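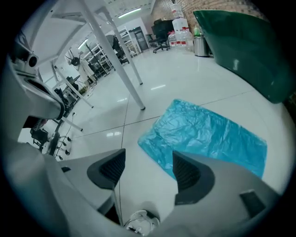 A blue plastic sheet on the tiles, seen from under the table with the hand-held gripper.

The hours went to the wrong people

When Gonville decided to automate floor clearing at its Cullero site, the business case had one number in it that mattered: 38 minutes of tidying per shift, spread over everyone on the packing side. Take that away, the argument went, and people get it back as packing time.

I worked on the rollout and I think the number was sound. The accounting around it was poor.

A machine that picks up plastic sheeting has to be shown how. At Cullero the showing is done by staff, who carry a gripper by hand and pick up the same kinds of litter they used to pick up with their fingers. Sheeting is a difficult case. It has no fixed shape, it shines under ceiling lights, and on a glossy floor the reflections shine too. By August we had 2,819 recorded picks, and sheeting took up a larger share of the effort than anyone had planned for.

Si-woo Jeon did a good part of those. His job title is still packer, grade 2. His pay is still packer's pay. What he does for much of the morning is closer to technical work: he judges the approach, decides which fold will hold, and throws out a bad take. He also spends a lot of it crouched under tables, a posture the old job asked for a few seconds at a time.

Heriberto Pacheco, who runs the shift, puts the other side. Recording is voluntary, the sessions are capped at 10 minutes, and several people prefer it to the line. I accept all of that. A cap on session length still says nothing about grade, and a preference is a weak basis for leaving a job description alone.

My view is that recording should be a graded task with its own rate, and that the hours should be charged to the automation budget. At present they sit under packing, where they make the packers look slow. The Zosik trial next door is being costed the same way, and there is still time to change the form.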